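Rolley (tabletop arm kit)

Rolley is a tabletop robot arm kit made by Imley for people who want to teach a machine to handle ordinary household and office things. It is sold as a box of parts with a wrist camera, a control board and a set of practice tasks, and it has picked up a lively following among hobbyists, school clubs and small workshops.

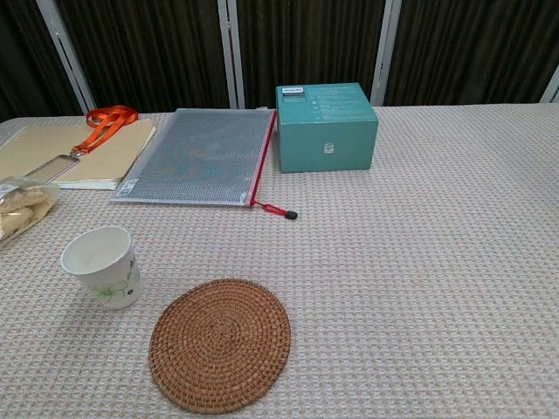

Leonie Widmer wrote in a reader's note that her kit learned to lift a paper cup in one evening, but that thin, flat things kept it busy for most of October, and that she enjoyed October more. Plenty of owners would agree! Flat objects are where the kit gets interesting, and the practice tasks lean that way on purpose.

Contents

The standard box holds the arm in eight sections, the base plate, a clamp for the table edge and two pairs of finger pads (one smooth, one ribbed). Assembly takes an afternoon with a hex key. The joints click together with a very satisfying snap, and the cables run inside the sections, so there is little to snag once the arm is moving. The arm lifts up to 500 grams, which covers a full mug but rules out most books.

Training

The owner shows the arm a job by guiding it by hand, and the software, called Cabrera, turns those runs into a routine. Imley supplies 39 practice tasks. They start with paper cups and cardboard boxes and work up to trivets, folders, lanyards, zipper pouches and bags of crackers. A woven trivet lying flat is a lovely test of how the fingers come in at the edge, and a zipper pull asks for a light grip and a steady direction. Crackers in a plastic bag are the hardest of the lot, as the bag shifts and shines and the contents break.

Textured tablecloths are encouraged for the later tasks. Cabrera can mistake a woven pattern for the edge of an object, and version 19 of the software handles this much better than the early ones did.

Reception

Mylene Ambrosio, reviewing the kit for the newsletter Rirkico, praised the hand-guided training as the most enjoyable part of owning one and called the practice tasks "a real course, with homework." She was less happy with the clamp, which slips on rounded table edges, and with the manual, where the calibration chapter comes after the chapters that depend on it.

Spare finger pads are sold separately. The ribbed pair wears faster, especially on cardboard.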